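10/31/21

Continued the glue test from September. The question is still the same: does the Wragg paste hold book cloth better when it rests overnight, or is it only my impatience that makes the fresh one look bad.

Mixed two batches this morning, both with 1,000 ml of water. Batch A was used at once. Batch B goes in the cold cupboard for 24 hours and I will brush it tomorrow. I cut six strips of cloth from the Dimusport roll, three for each batch, all along the grain. The roll has a crease near the end, so I did not use this part.

Batch A was thick and a little lumpy. I pushed it through the sieve again and then it spread well, but it pulled the cloth at the corners. Strip 2 has a bubble near the fold. I left it – if I press it now I cannot compare.

For the large covers we need a long flat surface. Table with the pale top, nothing on it:
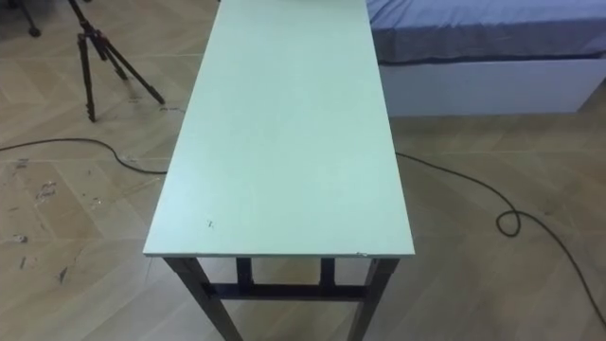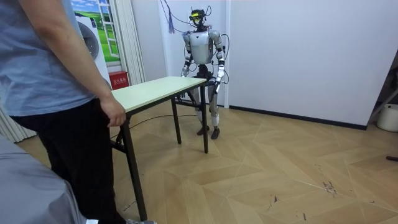
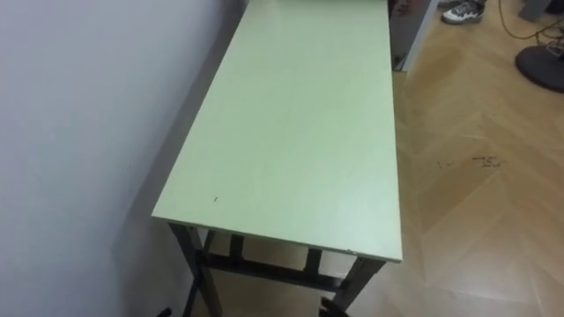

Ro-un Myung read my notes before lunch and thinks the lumps come from the flour and resting will not help them, because the same happened with the Nurneck order and we blamed the brush for weeks. Maybe true. I still want to see batch B before I change the flour, otherwise I change two things together and learn nothing.

Ankica Papadopoulos asked if the covers for Drirniso can be done with the old paste. I said yes for the small ones. For the large ones I prefer to wait.

To do:

- brush batch B, same brush, same board
- peel test on all strips when they are dry, write down where the cloth lets go
- wash the sieve the same day (I forgot last time, it was terrible)
- ask for more blotting paper, the thick kind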